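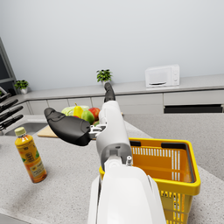

How to Redeem a Maturing Treasury Bill and Move the Cash

Treasury bills are sold below face value and pay face value at maturity. The difference is the interest. The steps below cover a bill held in a brokerage account. Menu names differ between brokers.

Before you start

Find the maturity date and the face value on the positions page. Bills are held in multiples of $100, so a position of $2300 face value is 23 bills. The market value shown next to it will be slightly lower until maturity.

Steps

1. Open the position and check the auto roll setting. If it is on, the broker will use the proceeds to buy a new bill of the same term. Turn it off at least 2 business days before maturity. Some brokers set an earlier cutoff.

2. Check the cash sweep setting. Proceeds go to the core cash position, and the rate on that position can be far below the bill rate.

3. Wait for the maturity date. No sell order is needed. Selling early means taking the market price, less the dealer's spread.

4. Confirm the credit. It normally appears as two lines: one removing the bill and one adding cash. If the date falls on a bank holiday, payment is made on the next business day.

5. Enter the transfer to your bank. Use the settled cash figure and leave out any pending amounts.

Taxes

The interest is subject to federal income tax and exempt from state and local income tax. It is reported on Form 1099-INT, usually in box 3. For a bill bought in November that matures the next year, a cash-basis taxpayer generally reports the interest in the year of maturity.

If the cash does not appear

Check the order history for a roll order first. If there is none, contact the broker's fixed income desk and have the CUSIP number ready.

Written by Morena Fontana. Updated March 29, 2025.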